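We had been meaning to get out to Nadura for years, and when the Illwood Hotel announced an open day in June we finally put it in the calendar and drove the 194 miles with a thermos and far too many sandwiches. The last stretch of road climbs through pines and then drops you, quite suddenly, at the front steps, and I will admit I said "oh!" out loud.

The Illwood started life as a family's summer lodge and has been added to ever since, so no two corridors line up and you are forever going up three stairs to come down two. Tours left the lobby on the hour. Ours had nine people in it, including a couple who had spent their honeymoon there and kept wandering off to find their old room (they did find it – the wallpaper is new).

We saw four bedrooms, and my favorite was the smallest, a corner single on the top floor with a window seat facing the lake. The big suite at the front goes for $422 a night in high season, breakfast included, and it has a bathtub you could lose a child in. I would happily settle for the corner single and spend the difference on dinner.

Lunch was served on the porch, a very good chowder with soda bread, and we dawdled over it so long that we nearly missed the afternoon half of the program. That was held across the yard in the old coach house, where local businesses had their tables. Marty, the lake ferry, had timetables to give away, and Initeck had the spot nearest the door.

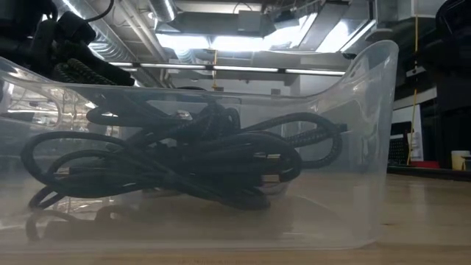 A black gripper above a clear bin of braided cables.

Tea was at 4, with lemon cake, and the garden stayed open until 5. Do walk down to the boathouse if you go – the path is steep but there is a handrail most of the way. Parking is free behind the kitchen wing, and dogs are welcome everywhere except the dining room.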